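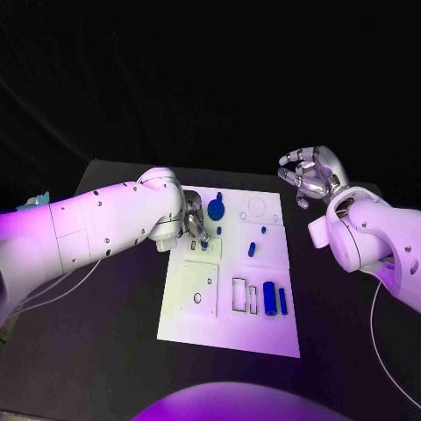

Vol. 4, No. 2

Newsletter > Visits > Drundton Puzzle Open Day

I'd been promising myself the Drundton open day ever since my sister-in-law came home in February with a bag of Larno offcuts and a great deal to say about them, so when the date was finally set for March 18, 2022, I packed sandwiches and went. It's about 80 miles from our door, and I enjoyed nearly all of them (the last stretch was behind a gravel truck).

They've split the old Siren building into two halves now. The front is the shop and the coffee urn, and the back is where the boards are set out on tables for people to look at. I'll admit I went straight to the back! There was a big white board on a dark gray table with a black curtain behind it, and all of it sat in a purple-pink light that made the white look almost like sugared almonds. The pieces are blue, and the cut-out outlines are there on the board with them, so your eye starts matching one to the other before you've even put your bag down. My favorite part was a little raised plate with a narrow slot cut into its left side. I do love a slot. A plain round hole forgives you a lot, but a slot wants the piece turned just so, and I could have stood over that one for an hour.

Firouzeh Rostami was on duty at that end of the room and was very patient with my questions. We talked about color mostly. She likes one color for all the pieces, so that you have only the shape to go by, and I said my grandchildren would complain bitterly, and she said hers did too. She also showed me the new Mousavi set in its box — lovely thick lid, and a drawer for the spares.

I bought two of the small sets and very nearly a third. Lunch was lentil soup and good bread, and the parking is free if you go around by the side gate. Wear a sweater, as the back room is chilly. They hope to open again in the fall, and I've already asked to be put on the list.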